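第三章　墙角与踢脚线：室内收尾的检查

凡是讲家政与居室维护的书，几乎都会劝读者“从墙角做起”。理由听上去很充分：墙角藏灰，墙角干净了，整间屋子就干净了。本章不打算照搬这个说法。笔者翻过Stemora编的那本旧手册，里面把墙角列为头等大事，却没有给出任何比较，既没说灰尘在哪里积得多，也没说多久积一次。这样的建议，读者有权存疑。

里扎尔·塔里甘（Rizal Tarigan）在Budedholm教居室维护课多年，他的看法要谨慎一些。他让学员先蹲下来看，看完再决定要不要动手。大面积的浅色墙，站着看往往挺像样，视线一降到地面附近，问题才开始出现：擦痕、细小的划线、踢脚线与墙面之间的缝。学员的记录本上常有“墙面完好”四个字，他一般会退回去，要求写明是在什么高度、什么光线下得出的结论。
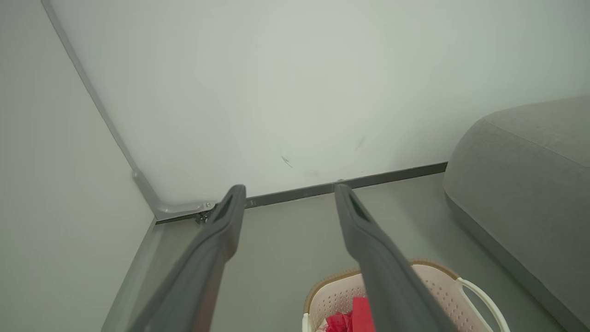
图3-1　浅色墙面与深灰色踢脚线。墙面靠近地面处有一道短斜痕，其右上方另有一道较淡的细痕；左侧墙角处可见浅灰色金属条。

图3-1中的两处痕迹都不大，该不该处理，意见并不一致。塞米斯·安德烈亚迪斯（Themis Andreadis）主张一律先用微湿的软布试擦，擦不掉再谈补漆。笔者对“一律”二字有保留。哑光漆面反复擦拭会发亮，最后留下的亮斑可能比原来的痕迹更扎眼。单凭一张照片，也分不清那是蹭上去的污迹，还是已经伤到漆层的划痕，贸然下判断的教材不在少数，学员应当学会说“尚不能确定”。

踢脚线的颜色也常被说成是个人喜好。深色耐脏，这句话在Darwish的产品介绍里反复出现，可是深色踢脚线上的浅灰并不难看见，它遮住的主要是鞋印。所谓耐脏，要先问清楚耐的是哪一种脏。沙发背后的那一段更麻烦，平时看不到，检查表上却照样打了勾。

墙角若装有金属条，还应当留意它与地面相接的地方。转折处、小支架、螺钉或铰链周围都容易卡住绒毛，抹布一带而过，多半只是把绒毛推得更深。用干的软毛刷顺着金属条方向刷，再用吸尘器的扁嘴收尾，通常够用。至于市面上以“墙角专用”为名出售的各种工具，包括Evari那一套，本章末尾的练习会请读者自己试过再作评价。

学习本章之前，请先选定家中的一个墙角，连续两周不作特别清扫，并在第一天和最后一天各写一段记录。记录里只写看到的，不写猜测的。3.1节将从墙面痕迹的分类讲起。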